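Home Tickets Knowledge Base Status Log out

Ticket 409: Gristex label printer drops jobs after sleep
November 24, 2021, opened by Seija Sjöberg

Symptom: first print job after the Maten print server wakes is accepted, shown as complete in the queue, and never printed. Second job prints normally. Affects the Lindqvist office only. The Balinex site runs the same driver and has no fault.

Tried so far:
- Reinstalled driver, same version. No change.
- Swapped USB cable. No change.
- Moved the printer to a port on the rear panel. No change.
- Disabled selective suspend in the power plan. Fault still present, but less frequent.

Server log shows the port reopening 600 ms after the job is sent. The spooler writes to the old handle, gets no error back, and marks the job done. Balinex has the keepalive set to 49 seconds. Lindqvist has it blank, which the driver reads as off.

Set keepalive to 49 at Lindqvist and restarted the spooler. Left the server asleep over lunch. First job printed on wake. Repeated 2 times with the same result.

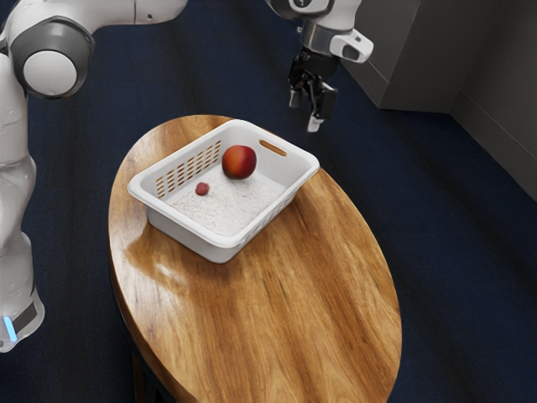

Large labels are a separate problem. Anything with a full-width graphic still comes out with the right margin clipped, keepalive or no keepalive. Preview is correct; printed output is short on the right. Probably the stock width in the template. Splitting this into its own ticket.

Remaining: push the keepalive value to the default profile so new installs pick it up. Driver update is due in December, retest after that. Leaving open until then.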